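Caderno de bancada, agosto
Projeto Clevby, dobra de vestuário em superfície macia

14h20. Retomo a série interrompida de manhã. Peça de malha preta lisa, ref. 3384, lote Nalow. Mesmo método de dobra da entrada anterior: mangas para dentro, terço lateral, terço lateral, meia altura. Sem placa de dobra. A Effie Drummond pediu que repetisse sem placa porque a versão com placa dá resultados bons demais para comparar com o uso doméstico.

Superfície: cama, colchão Etiver, pano estampado por cima. Na bancada rígida as arestas ficam mais vivas. No colchão, a pressão da mão afunda a base e o vinco inferior só assenta à segunda passagem. Convém alisar do centro para fora, com a palma, e só depois fechar a meia altura.

Repetições da tarde: 8. Rejeitadas as duas primeiras (manga a sair pelo lado). Tempo médio 21 s por dobra, cronómetro de mão, portanto sem grande valor abaixo do segundo.

Notas:
- O terço direito continua a abrir. Já acontecia na bancada. Suspeito da costura lateral, que não está a prumo nesta referência; verificar noutra peça do mesmo lote.
- Medir a largura em cima e em baixo. Até agora só registei em baixo, o que não chega para descrever a forma.
- Preto sobre preto não deixa ver os vincos. Passar a luz para rasante ou trocar para o cinzento do lote Swanson.
- Pano da cama: esticar antes de cada repetição. As rugas passam para a dobra.

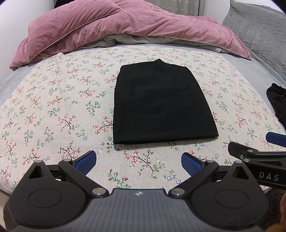
Fig. 1. Peça preta dobrada sobre o pano florido. Aresta inferior quase reta, lado direito a abrir para baixo, ponta de tecido levantada no bordo superior.

A ponta no bordo superior conta como defeito menor na grelha da Effie. Eu contaria como defeito maior se a peça for para empilhar, porque a de cima deixa de assentar. A discutir.

15h50. Falta a série do armário: pilha de 13 peças, prateleira estreita, altura ao fim de uma noite. Pedir mais malha à Nalow antes disso. A balança ficou na sala do lado, com a pilha fraca.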